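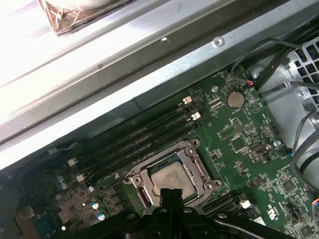

Workstation Renewal at Hiltham: Progress and Guidance for Departments

The Equipment Office has begun the second phase of the Workstation Renewal Program, under which older desktop towers are opened, inspected and returned to use with replacement parts where these are needed. The first phase covered the teaching rooms at Hiltham. The second extends to the Clustodcombe site and to the offices on the upper floors of the Arthur Building, and is expected to run until the end of January.

A total of 90 workstations have been accepted for this phase. Departments that submitted a request will receive a collection notice by internal mail. Those that did not may still ask to be placed on the reserve list, although priority will be given to machines used for teaching.

The principal work concerns the processor and its socket. Each tower is laid on its side with the panel removed, so that the motherboard lies flat and the socket can be reached from above. The load lever is released and the retention frame opened before the processor is examined. Any old thermal compound is cleaned from the heat spreader, and the contacts are inspected before the frame is closed again. A processor that must be replaced is lifted straight up by its edges and placed in a labeled tray, and the triangle marked on the board is used to confirm the orientation of the new part.
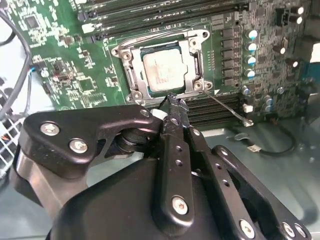 A processor in its socket, with the retention frame open.

Memory is reviewed at the same time. Modules are tested individually, and those that pass are returned to the slots recommended by the manufacturer. Departments should note that the amount of memory in a returned machine may differ from the amount it held on collection. The figure recorded on the return slip is the correct one, and the asset register will be updated to match.

Coin-cell batteries on the motherboard will be replaced in every machine accepted for this phase. Staff who have reported that the clock on their workstation resets itself need not submit a separate request. 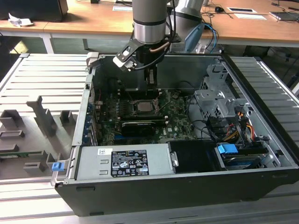
Lutfa Fakir
Equipment Office

Several departments have asked what they should do before collection. All files should be moved to network storage, and any personal accessories removed from the desk. Monitors, keyboards and power cords remain in place - only the tower is taken. Cases should not be opened by staff beforehand. In the first phase, 11 machines arrived with side panels loose or screws missing, and each had to be set aside until suitable parts were found.

Drives stay with the machine to which they belong and are not erased under this program. Where a department wishes a drive to be erased, form 715 must be completed and signed by the head of department before the tower leaves the building.
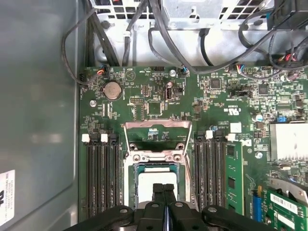
Workstations that cannot be returned to service will be retained for parts. Power supplies, memory and drive trays in good condition are kept in the Zenau store, where they may be requested for later repairs. A department whose machine is retained in this way will be offered a replacement from stock of an equal or better specification.

Questions about collection at Hiltham should be addressed to Edem Opoku, and questions about Clustodcombe to Yi-an Won. Requests for the reserve list may be left at the Equipment Office counter, which closes at 4:30 p.m.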